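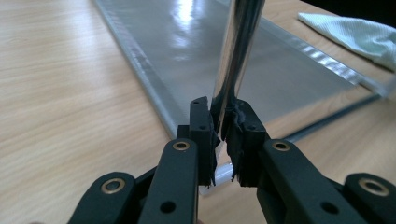 Wer in den letzten Jahren ein Regal, eine Lampe oder ein Gartenzelt gekauft hat, kennt den Moment, in dem der Karton leer ist, alles auf dem Boden liegt und man nach der Anleitung greift – und dann hält man ein Blatt in der Hand, auf dem kein einziges Wort mehr steht. Strichmännchen, Pfeile, ein durchgestrichenes Strichmännchen, fertig. Ich habe lange gedacht, das sei eben der Lauf der Zeit und ich solle mich nicht so anstellen. Aber schon bei einem spiegelblanken Stab wie diesem, der nach oben hin breiter wirkt und unten in ein milchig-weißliches Stück übergeht, möchte ich doch gern einen Satz lesen dürfen, in dem steht, wie das Ding heißt und welches Ende wohin gehört. Eine Zeichnung macht daraus zwei parallele Linien, und zwei parallele Linien sind auf so einem Blatt nahezu alles.

Meine Liebe zur geschriebenen Anleitung stammt aus der Küche meiner Großtante, wo in einer Schublade zwischen Gummiringen und Kerzenstummeln die Hefte sämtlicher Geräte lagen, die je ins Haus gekommen waren. Das dickste gehörte zu einer Nähmaschine von Quinlan und hatte 128 Seiten. Darin wurde man gesiezt, man wurde beruhigt (»Sollte der Faden reißen, so ist dies kein Grund zur Sorge«), und auf Seite 42 riet der Verfasser allen Ernstes, nun erst einmal einen Kaffee zu trinken. Ich habe dieses Heft als Kind gelesen wie andere ihre Abenteuerbücher, und eine Nähmaschine kann ich bis heute nicht bedienen. Aber den Verfasser, den hätte ich gern kennengelernt!

Mein Nachbar Baldur Hedegaard, der früher für Drastmont Handbücher übersetzt hat, hält mich für sentimental. Worte kosten Geld, sagt er, und zwar in jeder Sprache aufs Neue, und ein Pfeil wird in Lissabon genauso verstanden wie in Kiel. Da hat er natürlich recht, und ich will auch gar nicht verschweigen, dass manche alten Texte grauenhaft waren, voller »mittels« und »diesbezüglich« und mit Sätzen, in denen das Verb erst auftauchte, wenn die Schraube längst überdreht war. Und wer eine Sprache gerade erst lernt, ist mit einer guten Zeichnung bestimmt besser bedient als mit meiner geliebten Prosa.

Nur erklärt mir die Zeichnung eben nie, warum. Sie zeigt ein Gestell aus dünnen Stäben, über dem ein Stoff gespannt ist, und daneben dasselbe Gestell ohne Stoff, und was dazwischen mit den Fingern zu geschehen hat, muss ich erraten. Ein einziger Halbsatz – »zuerst die lange Seite« – hätte mir im Januar einen ganzen Abend und eine recht unschöne Unterhaltung im Treppenhaus erspart.
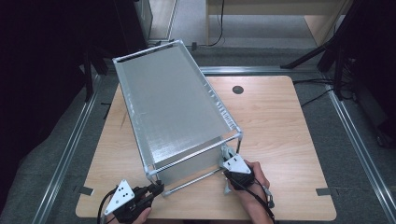

Was ich mir wünsche

Ich verlange ja keine 128 Seiten zurück. Ein Blatt würde mir genügen, vorn die Bilder und hinten ein paar Zeilen von einem Menschen, der das Ding selbst schon einmal zusammengebaut und dabei geflucht hat. Bei Harkitz, einer kleinen Werkstatt für Drachen und Windspiele, machen sie das noch so. Unterschrieben ist der Text mit »Ihre Huia Cosgrove«, und man glaubt ihr jedes Wort, auch das über die Stelle, an der es klemmt. Ich habe ihr einen Brief geschrieben und mich bedankt, und das Blatt liegt jetzt bei mir in der Schublade, gleich neben den Gummiringen.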